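Candden hold on at Prarel to finish top of the league

April 7, 2022

Candden finished first in the regional football league after a scoreless draw away to Prarel, a result that gave them the single point they needed on the last afternoon of the season. It is the first time the club has ended a season above Pirzada, who had won the previous 5 titles.

Pirzada won their own match against Nevero by two goals and would have stayed top if Candden had lost. They finish one point back in second place. Prarel take third and Nevero, who were already safe from relegation, finish in the middle of the table.

The match at Prarel was short on chances. A strong crosswind made long passing difficult for both sides, and most of the first half was played between the two penalty areas. Prarel had the better of the opening spell and hit the post from a corner in the 19th minute. Candden's best opening came just before the break, when a low cross went behind the striker and was cleared.

Candden defended deeper after half-time and brought on an extra centre back with a quarter of the match left. Prarel had two late free kicks from good positions. The first went into the wall and the second was held by the goalkeeper. The referee added four minutes, and Candden spent most of them near the corner flag.

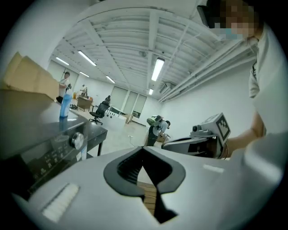
Inside on the working side of the room.

A crowd of 2000 watched the match, the largest at Prarel's ground this season. The club had set aside 400 places for visiting supporters and all of them were sold by the middle of the week. Gates were opened early to ease the queue on the car park side, and kickoff went ahead on time.

Candden's title was built on their defence. They conceded fewer goals than any other side in the league and did not lose at home. They were less reliable away, where they drew too often in the first half of the season and were fourth at the winter break. Their form changed in February, when they won every match they played, including a one-goal win at Pirzada that brought them level on points with the leaders.

Pirzada had been expected to pull clear after that. They lost their first-choice goalkeeper to a shoulder injury during the same month and dropped points in three of their next four matches, two of them to late goals. They recovered well enough to win their last three, but the gap did not close.

Candden have not yet said how they will mark the title. The club's usual function room is too small for an open evening and the supporters' association has asked for somewhere members can bring their families. Halls with more than one level have been suggested, and a big, bright room with a white ceiling and a spiral staircase, like the one shown here, would give a crowd somewhere to look up to when the trophy is carried down. A decision is expected once the club has settled its end-of-season accounts.

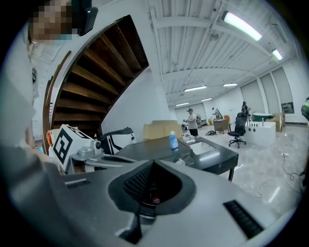

Promotion brings several changes for Candden. The higher division requires a covered stand along at least one side of the pitch, and the club's existing cover stops well short of the halfway line. Members have been told that work on an extension could begin over the break, with a second turnstile added at the same time. Access to the upper rows is the other matter to be settled, and a curving stair like this one, with dark brown wooden treads and a white outer edge, would look fine in a clubhouse but is no use on a terrace, where straight flights are wanted. The club is getting prices for concrete steps with a centre rail.

At the other end of the table, the bottom two sides go down and will be replaced by the winners of the two district leagues below. The fixture list for the new season will be released in the summer. Pirzada and Nevero are due to meet again before then in the semifinal of the regional cup, which will be played at Pirzada's ground. Prarel have already been knocked out of the competition. Tickets for the semifinal are on sale at both clubs, and children under 12 will be admitted free with a paying adult.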